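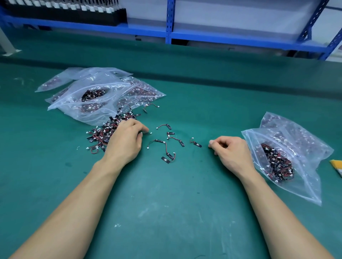
Last changed: March, revision 5 of the Stullutell recording guide

Section 4. Recording the hand-sorting task (small cable parts)

This section explains how to set up the bench and record a person who sorts short two-wire leads by hand. The recordings are used to train the Stullutell policy, and the same bench layout is used later when the policy is tested on the robot. Please read the full section before the first recording. Section 3 (mounting and checking the head camera) must be finished already.

4.1 What the method needs from you

In the Stullutell method, the policy learns first from human hands and only after that from the robot. The human part is large and cheap. The robot part is small and takes much more work. For this reason the quality of the human recordings decides most of the result.

The method looks at three things in every recording: where the two hands are, which part is being taken from the heap, and where this part is put down. If one of these is hidden from the head camera for a long time, the software can not make a good label and the segment is thrown away.

One task set has 2000 picks. A pick begins when the fingers close on a part in the heap and ends when the same part lies free on the mat and the fingers are open. Sorting does not need to be fast. In our first trials at Venberg we asked the workers to be quick, and the policy that came out of it pulled too hard on the wires. We now ask for normal working speed.

4.2 Parts and material

You need the following:

A workbench with an anti-static mat. The teal-green mat is good for this, as both the red wire and the white connector are easy to separate from it by color.
Red-and-black leads with a white connector on the end, in clear zip-top bags.
The head camera, already calibrated.
The Bowen recorder and its foot switch.
An empty tray for rejected parts, kept outside the working area.

Note: Scuffs and small marks on the mat are allowed. Do not change to a new mat in the middle of a task set. The policy can handle a used mat, but a change of mat inside one set has given us wrong labels for the small parts.

4.3 Preparing the bench

1. Wipe the mat with a dry cloth and remove all tools.

2. Put on the wrist strap if the rules of your site ask for it. The strap cable must run behind the arm and never over the mat.

3. Place the full bags in two groups, one on the left side of the mat and one on the right. The bags can overlap and can be crumpled. Do not arrange them nicely. A bench which is too tidy makes a policy that only works on a tidy bench.

4. Open one bag and pour the parts on the mat in front of the left hand. The parts will hang together in a tangle. Leave the tangle as it is.

5. Keep the space between the two hands free. This is the landing area, and the separated parts will be put here.

6. Flatten the empty bags and leave them near the group they came from. They may stay in view.

7. Check the light. Clear plastic gives reflections, and a strong reflection on the landing area must be avoided. If you see one, move the bag. Do not move the lamp, or you must repeat the light check in Section 3.

Caution: Do not pull a part out by its wire when you prepare the heap. The wire can come loose inside the connector and the damage is hard to see from outside. Hold the connector or the black tab.

Shelves and other things behind the bench do not need to be covered. We compared recordings with a plain curtain against recordings with the normal room behind, and the policy from the normal room was better when the robot was moved to another bench. The curtain was given up after this.

4.4 Recording a session

1. Sit so that both forearms reach over the mat without stretching. Look down at the heap and check in the preview that both hands are fully visible.

2. Press the foot switch one time. The Bowen recorder gives a short tone. Wait for the tone before you move the hands.

3. Hold both hands still, palms down, for 5 seconds. The software uses this time to find the hands.

4. Steady the heap with the left hand and take one part by its connector.

5. Separate the part from its neighbors with small movements. If two parts come together, put both down and separate them on the mat. This is useful data. Do not start again.

6. Put the part down in the landing area and open the fingers fully. The parts may lie in any direction, but they should not touch each other.

7. Repeat steps 4 to 6. Change the roles of the hands from time to time, so that the right hand is also seen picking.

8. When the landing area becomes full, move the separated parts into an open bag and go on. The recorder can keep running.

9. Stop after 300 picks at the latest. Press the foot switch one time and wait for the long tone.

10. Take a break before the next session. Tired hands make different movements, and this can be seen clearly in the data.

Note: A single connector without a wire can appear in the heap. Leave it on the mat until the session is finished and then put it in the reject tray. During labeling it is given the class "loose part" and it does not count as a pick.

Note: Talking is allowed. Sound is not stored.

4.5 What to do when something goes wrong

A part falls from the bench. Let it lie and continue. Collect it after the session.

A hand leaves the view. Bring it back calmly. If it was away for more than 5 seconds, the segment is cut automatically and you do not need to do anything.

The tangle can not be opened. Push the difficult piece to the side and take another. Forcing it is bad for the parts and it also teaches the robot to use force.

The preview freezes. Stop with the foot switch, wait for the long tone, and start a new session. Do not disconnect the camera while the recorder is writing. If you do this, the whole session can be lost.

4.6 Checking the recording

Open the session in the Asex viewer and do these steps on the same day, while you still remember the session.

1. Look at the first picture after the tone. Both hands, the heap and the landing area must be inside the view.

2. Play the session at double speed and look for long periods where a wrist covers the fingers. The most common cause is a head held too low.

3. Open the list of picks and choose 100 of them at random with the Sample button. For each pick, compare the start and end mark with the video.

4. If more than 5 of these marks are wrong, send the session to manual labeling. Otherwise set it to Accepted.

5. Write down the bench, the type of part and the state of the mat in the session form. The field "Hand used most" must also be filled. It is often forgotten, and without it the balance between left and right can not be corrected later.

Caution: Do not correct single marks by hand in a session that you then set to Accepted. The viewer saves your marks in a separate file, and the training script reads only the original one. This will be changed in a later version.

4.7 Remarks about results

Users often ask if they can leave out the loose, tangled heap and record with parts that already lie apart. We have tested this. The policy learned quickly to pick a free part, but at the heap it closed the gripper on several wires at the same time and lifted the whole tangle. After the heap recordings were added, it learned to hold the heap down with one arm before pulling with the other. We did not program this movement. It comes from the recordings, where people do it without thinking.

The bags are a weaker point. Transparent plastic is still confused with the free parts when the bag is full and lies close to the landing area. The policy sometimes tries to pick a connector through the plastic. Until this is solved, leave at least one hand width between the bags and the landing area in the robot test. In the human recordings this distance is not necessary, and you should not try to keep it.

We have no results yet for leads with more than two wires. If you record such parts, store them as a separate task set and do not mix them with the set from this section.

Continue with Section 5, Transfer to the two-arm robot.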